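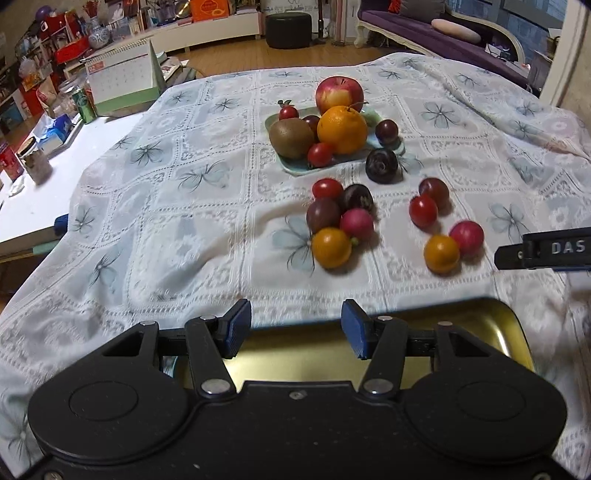 **How Work Works: Robots on the Job**

# Who Teaches a Robot to Pick Up a Plum?

You can pick up a plum. You've probably been able to do it since before you could say "plum." You look at it, you reach, your fingers close, and your brain sorts out how hard to squeeze while you think about lunch.

A robot has no lunch to think about, and it still finds this very hard.

At Laler, a company in the town of Vakcombe, people pack fruit into gift trays. They have always done it by hand. Now the company wants robot arms to do some of the packing, and somebody has to show the arms how. That job went to the packers.

## Grown-ups with claws

Look at the black claw reaching over the tablecloth. It has two jaws, and each fingertip has a ribbed blue pad. It isn't attached to a robot. It's a tool made to be held in a person's hand, and a second one is coming in from the right.

Zubaida Bugti packed fruit for years before she got her claws. These days she spends her mornings picking up one fruit, moving it, letting go, and picking up the next one. While she works, a camera on the gripper records what it sees. A computer studies the recordings later and looks for patterns: when the jaws opened, how they lined up with the plum, when they closed.

One recording isn't much help. Zubaida's first goal was 200. Her total is now 652, and the computer has not said thank you.

## Why can't they just tell it?

Try this. Write down how to pick up a cherry tomato so that someone who has never touched one could do it.

Did you say how far apart to hold your fingers? How hard is too hard? What if there's a plum leaning on it? What if the tablecloth is wrinkled and everything sits a little crooked? Most people give up by the second line. Showing is faster.

It also helps to practice with different things. A big apple needs the jaws open wide. A kiwi is brown and a plum can be nearly black, so they look different to a camera. Fruit heaped on a plate is harder to get at than fruit with space around it. If a robot only ever practiced on a tidy row of oranges, a messy pile would be a nasty surprise.

And the room? Robots that learn in only one plain place can get mixed up somewhere new. So practice can happen with flowery tablecloths, crowded shelves and a purple sofa nearby. The sofa has no duties.

## What changes for the packers?

This is the part grown-ups argue about, sometimes with their mouths full.

When a machine takes over a task, the people who did it have to do something else. Sometimes that's a better job. Sometimes there are fewer jobs to go around, and that's a real worry. The packers at Laler asked about it at a meeting in June. They were told that no one would be sent home this year. "What about next year?" asked Shoaib Usmani. He was told it was a good question. He had been hoping for a good answer.

So far, some things are better. Reaching into boxes all day makes shoulders sore, and Shoaib does less of that. Some things are just different. He used to chat with the person across the table, and now he keeps quiet and watches his claws. His wrists get tired in a whole new place.

Zubaida says the strangest part is having to notice what she does. She always turned a bruised plum face down without thinking. Should the robot learn that? She thinks customers might prefer that it didn't.

## Words to know

**Automation:** getting a machine to do a job that people used to do.

**Gripper:** the part that grabs. Yours are called hands.

**Task:** one piece of a job. Most jobs have lots of them, and robots usually start with one.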